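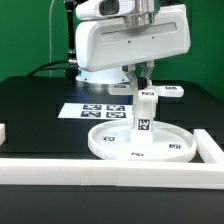
Reading Signs From Across the Room
Project report, color and contrast in public signs, Trerkent
2026-06-01

What we wanted to know

Why some signs in town are easy to read and others you have to walk right up to. Started with the bus timetables at Promdale station, pale gray print on a slightly less pale gray board. Then the parking signs on Kramer Street, then it grew. In the end we did 18 signs, half of them outdoors.

Question for the report: is it the size of the letters or the contrast that matters most? Our guess at the start was size.

How we did it

Stand far away, walk forward slowly, stop when you can read the whole first line out loud with no mistakes. Measure the distance to the sign with a tape. Everybody in the group did every sign once in the morning and once late in the day. Glasses allowed if you normally wear them. We wrote down letter height, letter color, background color, shiny or matte, sun or shade.

For the brightness part we photographed each sign next to a gray card and took the brightness of letters and background from the photo. Not lab quality, we know. A proper meter was not in the budget. One morning had to be thrown out completely, fog. 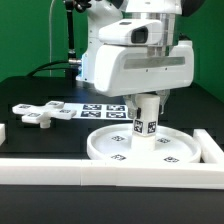 Light letters on a dark board did better than we expected. The Drundstead library sign is the best case, white on black, letters not even very tall, and we could read it from the other side of the parking lot. Dark letters on white were close behind. What seems to count is how far apart the two are in brightness — the actual color comes second. Same thing with objects really, the shallow white tray on the black tabletop is a big jump from light to dark, and you would find its edge from a long way off. Put red on green at the same brightness and there is hardly any edge at all, even though the colors are complete opposites. The garden center sign in Drundstead does exactly this. Worst result of the whole project.

Signs in the sun

Shiny signs are a problem. The Promdale timetable is behind plastic and in the afternoon half of it is just glare, you have to lean sideways to see departure times. Moved one step left and could read it, one step right and lost it again. We put two distances in the table for this sign becuase one number would be misleading.

Matte signs hardly changed between morning and late afternoon. The two brown trail signs by the river were the same to within a step.

Size vs contrast

Our guess was wrong, mostly. Doubling the letter height helps a lot when the contrast is already ok. When it is bad, bigger letters help a little and then stop helping. The parking sign on Kramer Street has the tallest letters we measured and came fourth from the bottom. Yellow on white.

Font probably matters too. We did not test it. Thin letters looked worse to all of us but thats an opinion.

Problems

All of us are the same age with pretty good eyes, so older people are missing from this. Some 700 people use Promdale station on a school day in May according to our own count at the doors, and a lot of them are a good deal older than us. Should have asked them. Also the group knew what several signs said before testing, which makes reading from far away easier. Next time use made up words on printed boards.

Left to do

Finish the table (5 signs still have no letter height), redo the foggy morning, check the gray card numbers again for Kramer Street. Send the timetable results to the station office and ask if the plastic cover can be swapped for a matte one.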